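News from the Beltville digital money club

Our May evening was a cheerful one, and thank you to everyone who stayed on so late to talk about wallets! We spent most of it on Karkeo, the savings app several of you have been asking after, and on why its fees went up to 3 per cent.
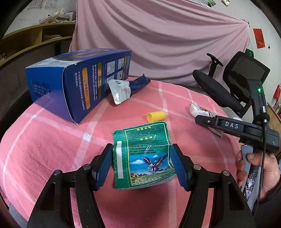 Can I still get my coins back if I lose my phone?
Your recovery words will restore the wallet on a new one, so do keep them on paper, somewhere dry.

Next time we'll look at Qaisi (the exchange, that is) and try sending a very small payment between 4 wallets, so please bring a charged phone. Doors open at 5, and the kettle will be on well before then.
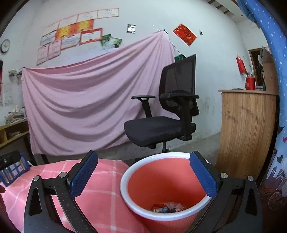
A bucket with a few wrappers at the bottom.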